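How Do You Test a Robot's Hand?

A robot arm without a gripper can reach for things but cannot hold them. The gripper is the part at the end of the arm that opens and closes. Engineers test grippers many times before they trust one with a job. This page explains how they do it and what they measure.

Two fingers or five?

Your hand has four fingers and a thumb. Most robot grippers have two fingers. They move together to squeeze and move apart to let go. Two fingers need fewer motors, and fewer motors mean fewer parts that can break.

Why test with soft things?

A wooden block keeps its shape. If the gripper squeezes a block, the block stays where it is. A cloth bag is harder. It folds, sags and slides. The robot has to find a part of the bag that the fingers can close on, and the shape may be different on every try. Straps and cords make the job harder still, as they can catch on a finger.

At Stoltbridge, a test lab, the engineers work with pouches and other soft bags. Two arms share one table, so that one can hold a bag while the other pulls or turns it.
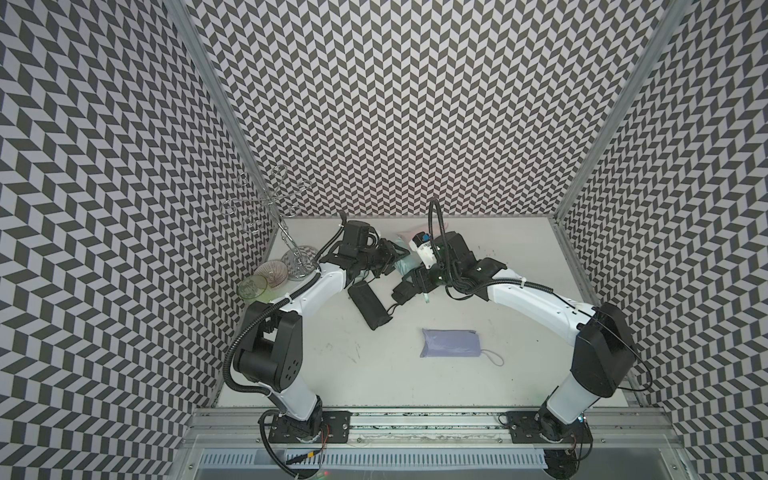
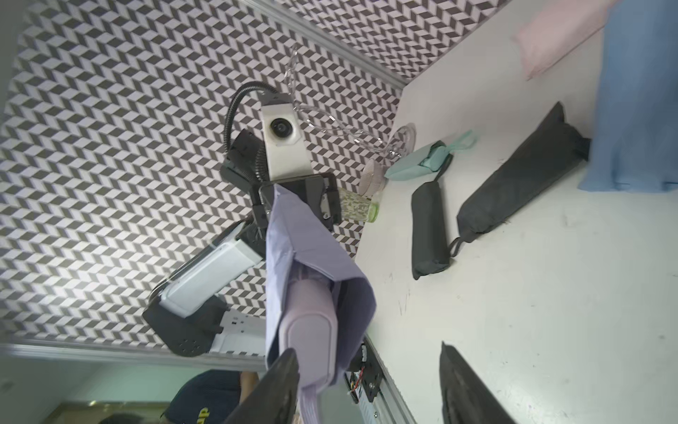
Two arms at the test table, first from the fixed camera and then from a small camera on one of the robots. In the second picture, a gripper is holding a lavender bag.

Where does the camera go?

A fixed camera stays in one place. It shows both arms and most of the table, but an arm can block its view. A wrist camera rides on the arm, close to the gripper. It shows the fingers and whatever is near them. It shows less of the table, and its picture tilts when the wrist turns. Many robots use both kinds, and the controller compares the pictures.

What is a controller?

The controller is the computer that tells each motor how far to move and how fast. The lab compared two controllers, called Goven and Zasetti. Both were given the same bags, the same arms and the same 2000 tries.

What counts as a good grip?

"A try is a success if the bag leaves the table and is still in the fingers 13 seconds later," says Þröstur Østergaard, who runs the tests. "If it falls at 12 seconds, we write down a failure."

Goven dropped the bag 69 times. Zasetti dropped it more often but moved faster. Which one is better depends on the job. A robot that packs glass should be careful. A robot that sorts socks can be quick. The next round of tests starts in October.

Try it yourself

Use your thumb and one finger as a gripper. Pick up a block, then an empty cloth bag, then a bag with a sock inside. Close one eye and do it again. Write down each drop.

Words to know

Gripper: the part of a robot that holds things.
Wrist: the joint just behind the gripper.
Controller: the computer that moves the motors.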